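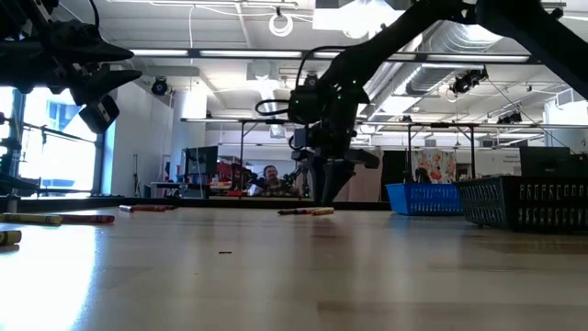 Crayon Table: Frequently Asked Questions
Kerside Family Craft Room
Last updated 2022-03-08

What is the crayon table?
It is a drop-in drawing table for children and the adults who come with them. You pick up crayons, sit down, draw, and put the crayons back in a basket when you are finished. There is no lesson and no set project.

Do I need to book?
No. Groups of more than 4 children should call ahead so we can put out a second table. Birthday parties are booked separately through Marina Lambrakis at the front desk, extension 817.

What ages is it for?
Most of our visitors are between three and nine. Younger children are welcome if an adult sits with them. Crayon stubs are a choking risk for babies and toddlers, so please keep the short ones out of their reach.

Do you supply the crayons and paper?
Yes, both. Crayons are free to use. The first two sheets of paper are free and extra sheets are sold at the desk. You can bring your own sketchbook.

Can we bring our own crayons?
You can, but keep them in their own box and away from the table baskets. Once they are mixed in we have no way of sorting them out again.

Why are there mostly reds and yellows out some days?
We put out colors by theme. Warm colors were the theme through January and they have been popular, so we still run them a few days each week. If your child wants green or purple, ask at the desk and we will bring some over.

How should the crayons be put away?
Lay them in one of the plastic baskets on the right side of the table. The smaller blue basket is for crayons that are still a good length. The larger black one is for stubs and anything with a torn or missing wrapper. The black basket has openings in its side, so lay stubs flat on the bottom. If you are not sure which basket a crayon belongs in, use the blue one and we will check it at closing.

Does it matter if crayons are left on the table?
A few left out between visitors is fine. At the end of the day they all need to go back. The table gets strong light from the windows, and crayons left in the sun for a long afternoon can soften and mark the wood.

What happens to the stubs?
We save them. Paraskevi Pappas melts them down twice a year in the Flitwood workshop and pours them into new blocks. The last batch used 52 stubs. The blocks are thicker than a regular crayon and easier for small hands to hold – we keep a few at the desk if you would like to try one.

My child drew on the table. What should I do?
Tell us, and please don't scrub it. Wax comes off finished wood with a soft cloth, warm water and a drop of dish soap. Rough sponges dull the surface. Small crumbs of wax can be picked up with a piece of tape.

Can you get crayon out of clothes?
We can't do it here. Scrape off what you can with a dull edge before washing, and test any stain remover on a hidden seam first. We suggest old clothes or an apron. Aprons hang by the door.

Are markers or paint allowed at this table?
No. Paint is in the Delia room on Saturdays. Markers are not available at the moment.

Can I donate crayons?
Yes, in any condition, with or without wrappers. Drop them at the front desk in a bag. Please take out pencils, chalk and oil pastels first.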